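Abernathy Home Opens Second Store, Adds Kitchen and Toy Floor

STELINSKA, July - Abernathy Home, the family-run housewares and toy retailer, will open its second store on Wednesday at 9 a.m. in the former Hunano furniture building on Canal Street. The new location carries kitchen goods on the ground floor and toys and games upstairs.

The store will employ 64 people, most of them hired from within the county. Positions in receiving and weekend sales are still open, and applications are being taken at the customer service desk of the original store on Mill Road.

"We ran out of room on Mill Road a long time ago," said Gwendolyn Crenshaw, owner of Abernathy Home. "Customers were asking for things we sold but had no place to put out. The Canal Street building lets us put them out."

The company stocks more than 3000 items between cookware, table linens, small appliances, wooden toys, puzzles and craft kits. The Mill Road store will stay open with its current hours and will keep the garden department, which is not moving.

Work on the building began last winter under general contractor Dwayne Marchetti. The original staircase was kept and repaired. The freight elevator was replaced, and a public elevator was added near the side entrance. Parking is behind the building, with access from Tanner Lane only. The Canal Street curb will remain a loading zone until noon each day.

Abernathy Home has also signed an agreement with Hitau, a maker of children's play kitchens, to carry its full line at both locations. Deliveries to the Canal Street store have started.

"Parents shop for a saucepan and a birthday present on the same trip," said Leen Salameh, who buys for both departments. "It made sense to have them under one roof again."

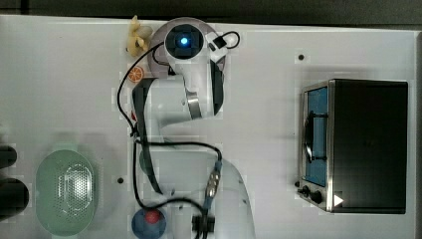

Toy and kitchen objects on a white tabletop.

The first 200 customers on opening day will receive a cotton dish towel. Gift cards bought at either store can be used at both. Returns of items bought before the opening should still be made at Mill Road, as the two stores will not share a register system until the fall.

Canal Street hours are 9 a.m. to 7 p.m. Monday through Saturday and 11 a.m. to 5 p.m. Sunday.

About Abernathy Home
Abernathy Home sells housewares, toys and garden supplies in Stelinska. The company is owned by the Crenshaw family.

Media contact
Akash Upadhyay
Store Communications, Abernathy Home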